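Saturday, 9:40 am, bench 2

Hinge screws for the Plumgate cabinet doors. Picked up again where we stopped with the pilot holes. The 2 mm bit wandered in the particleboard, so I switched to the brad point and set a tape stop at 9 mm. Holes are cleaner. Still some crumbling on the lower hinge side of test door C.

Glue: Kornilow slow-set in the stripped holes, dowel stub, trimmed flush. Left clamped overnight. Two of the stubs sat proud and needed the chisel.

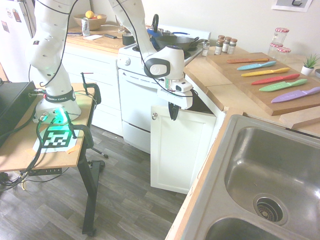
Cycle count on door A stands at 869, no sag I can measure with the feeler gauge. Door B started ticking at 144. Took the hinge off and found the cup screw backing out. Refitted with the Trideck screws, coarse thread, and reset the counter to zero.

Check both doors again after another 200. If B ticks again, swap the hinge and keep the screws so we know which one it is.

Low on dowel, 8 mm. Yimer order has to go in before noon. Also sandpaper, 180.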